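From: Loredana Farina
To: Bikholm Road Users list
Date: October 7, 2020
Subject: Re: HGVs on Sorus Lane and the school run

Sem Verhoeven wrote:

> Can anyone tell me where we have got to with the lorries on Sorus Lane? I cycle down it
> with my daughter at twenty past eight and on two mornings last week we had an articulated
> lorry come past us at the narrow part by the chapel. The second one had its nearside
> wheels on the pavement.
>
> I thought there was a weight limit. If there is, who is meant to be enforcing it? And is
> the mandatory cycle lane on Uysal Street still going ahead or has it been dropped? The
> council page has not changed since July.
>
> Sem

Sem,

I'm sorry to hear about that. Did you get a registration number or a company name for either of them? If so please send it to me off list, with the time and the direction they were going in.

I'll take your questions in order, and I've put in what was said when Cosimo and I met the highways officer, as several people have asked.

The weight limit

There is a 7.5 tonne limit on Sorus Lane, from the chapel to the junction with Uysal Street. It has an exemption for access, so a lorry delivering to an address on the lane is allowed to be there. A lorry using it to get from the bypass to the trading estate is not.

The sign at the bypass end was knocked down in July and has been put back facing the wrong way. You can read it perfectly well if you are coming out of the lane, when it is no use to you. I reported it again last week and was given the reference 418. If anyone else wants to report it, please quote that number, otherwise they open a new case and the old one gets closed as a duplicate.

Melquiades stood at the chapel for one full working day in July and wrote down every goods vehicle that came through. His totals were:

Goods vehicles of all sizes: 911
Over the limit, as far as he could judge: 136
Of those, seen to stop and deliver on the lane: 80

That leaves 56 that went straight through. He is the first to say that judging the weight of a lorry by looking at it is not exact, and he left out anything he was in doubt about. The officer accepted the figures as a reason to do a proper survey, but would not accept them as evidence for anything else. I think that is fair enough.

Enforcement

It is split. The police can stop a vehicle on the lane and the council's trading standards people can write to the operator. In practice the letters are what we are likely to get. They need the date, time, place, registration, and a statement that the vehicle did not stop to load or unload. Two people reporting the same vehicle on different days carries more weight than one person reporting it twice.

I asked whether a camera could go up at the chapel. The answer was that it would be looked at after the survey.

The trading estate

Unai has spoken to the transport manager at Tunik, who are the biggest user of the estate. She says their own drivers are told to stay on the bypass and go in by the north gate, and she showed him the route sheet. The trouble is with hired-in hauliers, who follow whatever their sat nav says, and a good many of those are set up for cars. She has agreed to put the north gate postcode on the booking confirmation in place of the office one, which sends everybody down Sorus Lane.

She also offered to have a couple of us in to see the lorries from the driving seat. I would like to take that up. I have been cycling past these things for years and I still don't have a clear idea of how much the driver can see on the left at a standstill. Tell me if you want to come. It would be a morning.

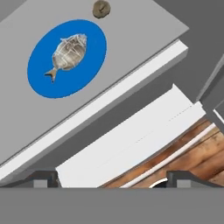
The Uysal Street cycle lane

It has not been dropped. It has been changed, and I would say for the worse, though Cosimo disagrees with me about this and can speak for himself.

The plan that went to consultation had a mandatory lane on both sides with the parking taken out on the uphill side. The plan now has a mandatory lane uphill and an advisory lane downhill, with the parking kept between the bakery and the dental surgery. That puts anyone riding downhill within reach of car doors at exactly the place where they will be going fastest. I said so at the meeting. The officer said the lane would have a buffer strip beside the parking bays. When I asked how wide, she said half a metre, and I asked for a full metre. It is going back to the designer.

Cosimo's view is that the uphill side is where people get squeezed by overtaking traffic, that we are getting that side done properly, and that we should take it and argue about the other one later.

There is to be a second round of comments on the drawings. I don't have a date for it and neither does the council. I'll post here as soon as I hear.

The junction at the bottom

This was not on the agenda but I raised it. At present, a lorry turning left from Uysal Street into Sorus Lane has to swing out to the right first to get round. If you are on a bike and you see a lorry move over to the right, it looks as though it is making room for you, and it is very easy to go up the inside. Please don't, whatever the lane markings seem to be inviting you to do. Wait behind it where you can see a mirror.

The officer agreed that the feeder lane on the left there ought to come out if nothing else is done. It leads people into the worst possible spot. She will ask for it to be burned off when they next have a lining crew in Bikholm. I asked her to put that in writing and she has done, so I can forward the email to anyone who would like it.

What I need from people

Registration numbers, as above.

One or two people to stand with Melquiades for a second count, this time at the bypass end, so that we can match what goes in with what comes out. He would prefer a morning and an afternoon with different pairs. You need a clipboard and a warm coat.

Anybody who has been hit or forced off on either road in the last three years, even if nothing was reported to the police at the time. The official collision record only has the ones where somebody was hurt and the police took a report, so it shows very little for Sorus Lane. I would like a short written account of each with the place marked as closely as you can remember. I won't pass on names without asking.

Sem, on the school run in particular: until the sign is turned round you might be better going by the footpath behind the chapel and walking the bikes for the last bit. It adds four or five minutes. I know you shouldn't have to.

Loredana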